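Nest Howells Set for Ring Return in May

14 February 2023

After the better part of a winter spent on the couch with her right hand in a cast, Nest Howells is ready to get back to the job she loves. The lightweight contender will return in May at the Varma Hall in Vidholm, her hometown, and she sounds like someone who has been counting the sleeps.

"I've been a terrible patient, ask my mother," Howells said with a laugh after a morning workout at the Culo gym. "She had me peeling potatoes left-handed just to keep me quiet. I'm so happy to be hitting things again."
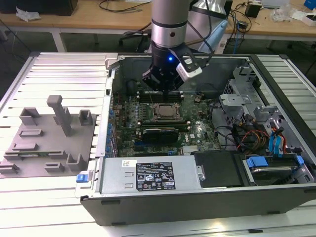 Will the hand hold up over a full fight?

Her doctor has cleared her for sparring and she has been throwing the right without pain, though her corner plans to bring the heavy work along slowly through the spring.

Howells broke the hand in the fourth round of her last outing, a bruising points win that she finished more or less on the strength of her jab. Anyone who was in the building that night will remember how she kept walking forward anyway, and how long the crowd stayed on its feet afterward — it was one of those evenings that makes you forgive the parking.

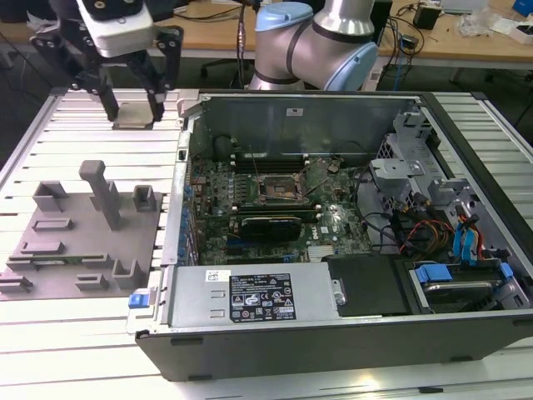

The promoter, Clelteda, has not yet named an opponent, but says talks are well along with 2 possible names and that both are coming off wins. The fight is set for 10 rounds and will top the bill. The hall seats 3000 for boxing, and the first 500 tickets will be held back for members of local amateur clubs, a nice touch that Howells asked for herself. She started out in those clubs as a skinny kid in borrowed gloves, and she still drops by on Saturday mornings when training allows.

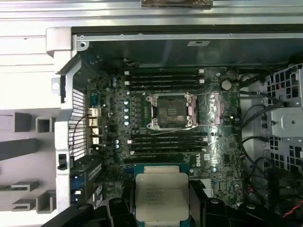

She has also been using the time off to work on things that had slipped a little, mostly her footwork and the habit of dropping her left after she lets the hook go. Her trainers say the break did her a world of good, and that she came back to the gym fresher than she has looked in years, grumbling cheerfully about the early runs and asking when she could spar.

As for what comes after, Howells would dearly like a title shot before the year is out, but she is in no mood to look past the spring. "Let me get my walk-in first," she said. "I've missed the music, I've missed the noise, I've even missed the weigh-in, and I never thought I'd say that."

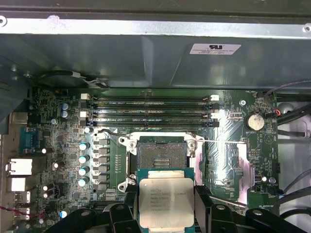 Tickets and Start Time

Seats go on sale through the Varma Hall box office once the opponent is confirmed. Doors will open 2 hours before the first bout, with the amateur contests opening the show.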